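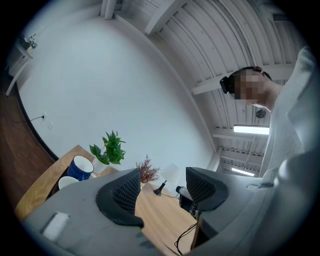

Die Arbeitshöhe ist der senkrechte Abstand zwischen der Standfläche und der Ebene, in der die Hände eine Tätigkeit ausführen. Sie ist von der Tischhöhe zu unterscheiden, mit der sie nur bei sehr flachen Werkstücken annähernd zusammenfällt. Maßgebliche Bezugsgröße ist im Stehen die Ellenbogenhöhe bei locker herabhängendem Oberarm. Liegt die Arbeitshöhe deutlich darunter oder der Greifort weit hinter der Tischkante, wird der Abstand durch Neigung des Rumpfes ausgeglichen; eine über den Arbeitsplatz gebeugte Person wie rechts im Bild verlagert den Schwerpunkt von Kopf und Oberkörper nach vorn, wodurch die Rückenstrecker statische Haltearbeit leisten. Zu große Arbeitshöhen führen dagegen zum Anheben der Schultern und zum Abspreizen der Oberarme.

Einteilung

In der Literatur werden meist drei Bereiche unterschieden. Feinarbeiten mit hohem Sehanspruch liegen oberhalb der Ellenbogenhöhe, damit der Sehabstand ohne starke Kopfneigung eingehalten werden kann. Leichte manuelle Arbeiten liegen knapp unter der Ellenbogenhöhe. Schwere Arbeiten, bei denen das Körpergewicht zur Kraftaufbringung genutzt wird, erfordern eine nochmals niedrigere Ebene. Bei wechselnden Tätigkeiten gilt die Aufgabe mit dem größten Zeitanteil als bestimmend.

Bemessung

Die Höhe der Tischplatte ergibt sich aus der Arbeitshöhe abzüglich der Griffhöhe am Werkstück und gegebenenfalls der Höhe einer Vorrichtung. Schuhwerk wird mit einem Zuschlag von 3 cm auf die barfuß gemessenen Körpermaße berücksichtigt. Vom Greifraum, der die seitliche und frontale Reichweite beschreibt, ist die Arbeitshöhe rechnerisch unabhängig; in der Planung werden beide Größen gemeinsam festgelegt. Der bevorzugte Greifraum nach Gunawardena reicht 35 cm über die vordere Tischkante hinaus.

Nicht verstellbare Tische werden in der Regel auf größere Personen ausgelegt, während kleinere Personen Podeste erhalten. Diese Lösung ist wegen der Stolpergefahr umstritten. Verstellbare Untergestelle arbeiten mit Kurbel, Gasfeder oder elektrischem Spindelantrieb.

Geschichte

Feste Richtmaße für Werkbänke waren im Handwerk lange durch Faustregeln bestimmt, etwa die Höhe des Handgelenks beim Hobeln. Die Trennung von Tisch- und Arbeitshöhe wurde im Werk Promthorpe des Möbelherstellers Steter in die Konstruktionsunterlagen übernommen. Benjie Saludo erweiterte das Verfahren später auf Sitz-Steh-Arbeitsplätze.

Siehe auch: Greifraum, Anthropometrie, Stehhilfe, Sehabstand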